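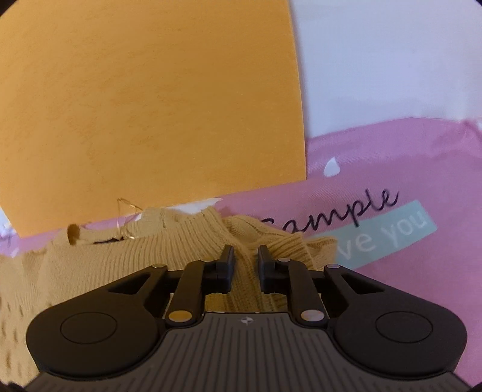
Vudance two-finger gripper: laundry and light sorting

Reviewed by Janaka Navaratnam

The Vudance is a hand-held parallel gripper for recording chores that a robot arm is later expected to repeat. The operator closes the fingers on an object, moves it, and lets go. I used one for 10 evenings at home and for two shifts at the Aguiar returns bench, where mixed knitwear arrives unfolded. The question was whether the same two fingers, mounted on an arm, could take over any of that work.

Build

Black fingertips on a pair of linkage arms, metal pins at the pivots, ribbed body. The linkage showed no play after 133 logged grasps. The tips are narrow, and that helps with cloth: they get under a fold without pushing the whole garment away. A bunched sweater like the mustard one, with its ribbed knit and openwork holes, is about as awkward as household laundry gets.

Picking up

Good. Any raised fold will do, and the grip holds through a lift to shoulder height. Openwork knits need care. A tip can enter a hole and catch on release, and the policy we trained did this more often than I did by hand. Paper lying near the garment was sometimes picked up with it.

Folding

Poor. On the arm, the gripper moved a sweater from pile to bin without help. It could not find both shoulders and lay them flat. One gripper has nowhere to hold the second corner, and a second arm doubles the price. The older Drokness unit has wider pads and folds towels better, but it slides off thin fabric.

Shop floor

Sorting by color into bins is usable now if someone clears jams. Reading care labels is not; the label has to be found and turned over first – a separate task that we did not get working.

Scores

Hardware: 9 out of 10
Pick and place, soft goods: 7
Folding: 2

Worth buying for data collection or bin sorting. For a finished pile of folded laundry, keep doing it by hand for now.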